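Why I have gone back to drying my washing outdoors
August
By our home and garden columnist

I gave up on the washing line when we moved to Praltholm. The garden is a damp strip with a wall at the end, the tumble dryer was already in the kitchen when we got the keys, and I am lazy (there, I've said it). For years everything went from one drum to the other and came out hot, a bit smaller and smelling of nothing much.

Then the dryer died in the middle of a load of towels. The repair shop on the harbour wanted 80 just to come and look, and it was a lovely bright morning, so I strung a bit of rope from the shed to the drainpipe and hung the lot out. By teatime they were dry! Stiff as toast, mind you, but they smelled wonderful, and I stood in the kitchen with my face in a bath towel like a woman in an advert.
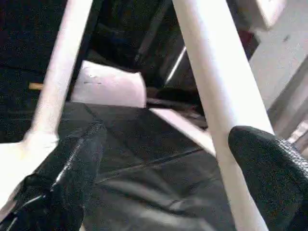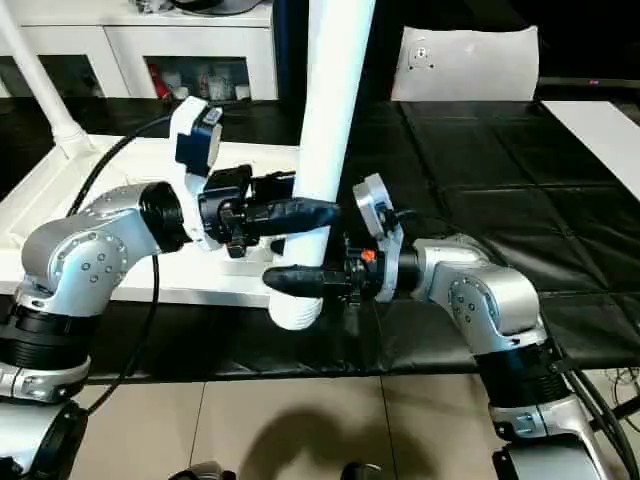
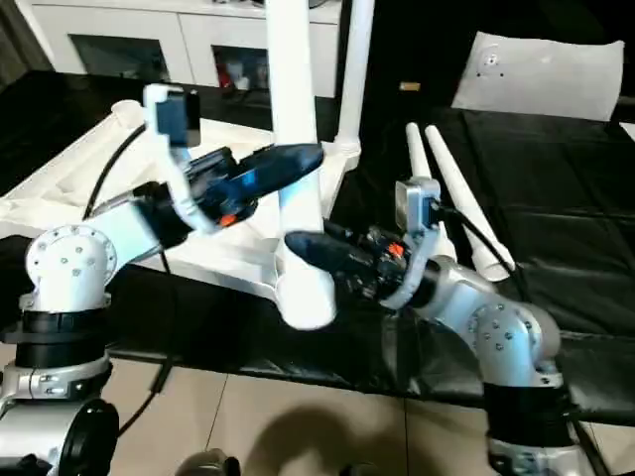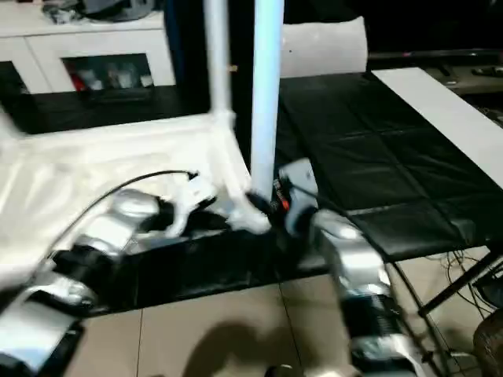
So now I'm one of those people who looks at the sky before breakfast. My mother was the same, and she had rules. Shirts go upside down, pegged at the side seams. Socks in pairs, by the toe. Trousers by the waistband with the pockets pulled out, or they'll still be clammy at bedtime. I ignored all of it when I was young and I now do every bit of it, apart from ironing the tea towels, where I draw the line.

Wind matters far more than sun, I've found. A grey, blowy day beats a hot still one every time, and in Praltholm we are never short of wind. Sheets want folding in half over the line, open end down, so they fill up like sails. I lost a pillowcase to next door's pear tree that way, but it came back.

As for pegs, I bought a bag of 60 from Mustis, the pretty pastel ones, and they went brittle and snapped before the winter was out. The plain wooden ones from the market in Nestov are still going. Bring them in at night and they'll last for ages.

And the stiff towels? Give them a hard shake before you hang them and another when you take them down. A splash of vinegar in the rinse helps too, and no, you can't smell it afterwards. The dryer is still in the kitchen. I keep the potatoes on top of it.

Comments

pegbag: Shirts by the hem here, always. Side seams only, quite right!

Tilly in Nestov: The wooden peg stall has moved to the church end of the market, if anyone is looking.

damp_socks: Any tips for a flat with no garden? My bathroom is a jungle.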